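Careers > Workshop and Lab > Robot Cell Technician (part time)

Hi! I'm Soo-ah Kang and I look after the robot cell at Vindis, where an arm practices taking desktop computers apart and putting them back together. I need a second pair of hands, and I'd love it if those hands already knew their way around a PC.

The job is 2 days a week to start, with more once you've settled in. You'd be keeping one cell going - one arm, one table, the fixtures, the cameras, and a rotating supply of old office towers that get opened up more often than any computer should. I've been doing it alone since March and the maintenance log is up to 284 entries, a good many of them just me writing "finger bolts again."

Most of our trouble happens at the processor. The fingers have to hold a chip by its edges, square, with the same light grip every time, and if the left finger creeps even a little on its mount the whole thing comes in crooked. So the wrist camera gets its lens wiped and its view checked before we run anything near an open socket, and I want somebody who'll do that without being chased (I will chase you, but nicely).

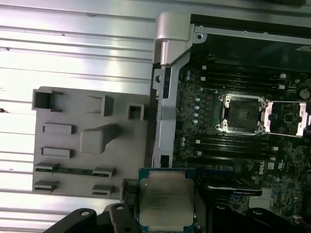
WHAT YOU'D BE DOING

Checking finger alignment and bolt torque at the start of a shift, and swapping out worn fingers. Re-teaching positions after anything on the table has been moved. Looking over sockets for bent pins before and after a run. Cleaning old thermal paste off things, which gets everywhere, including on you! Printing and fitting new fixture plates when we bring in a different computer model. We buy our used towers through Finditby and our fasteners from Budell, and you'd take over both of those orders from me.

The table is slatted aluminum, so a fixture can go pretty much wherever you want it, and that's lovely right up until somebody shifts one and doesn't write it down. Learning to put a case back in the same spot is a bigger part of this job than you'd think. You'll also be routing cables and keeping them clear of the arm's reach.

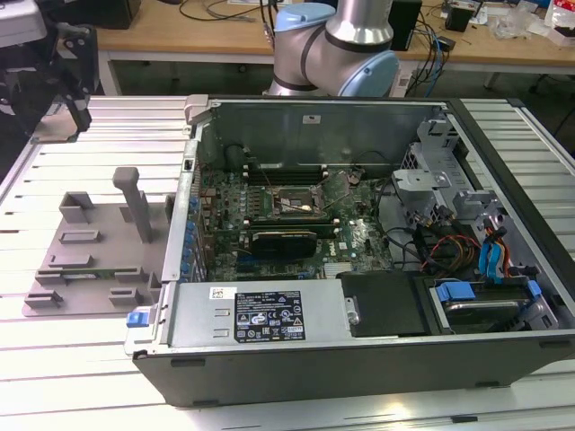 Su-bin Myung: I had this job before Soo-ah took the cell over, and I'd tell anyone applying to get comfortable with the teach pendant first. The computer side you can pick up in a week. Jogging the arm slowly near a socket takes a lot longer, and you have to like that kind of slow work.

I agree with most of that, though I'd still pick the person who has built a few PCs. No degree needed. You should be okay with a torque driver, static precautions and writing down what you changed. Some Python is handy - I can teach you the bits we use.

Pay is $58 for the paid trial hour, and we'll talk about the regular rate when we meet. To apply, send me a few lines about something you fixed and how you found the fault. Please mention job number 70 so it lands in the right pile.

Related openings
Fixture Design Intern, Vindis
Parts Room Assistant, Son
Weekend Test Operator, Vindis

Last updated: 11/08/2020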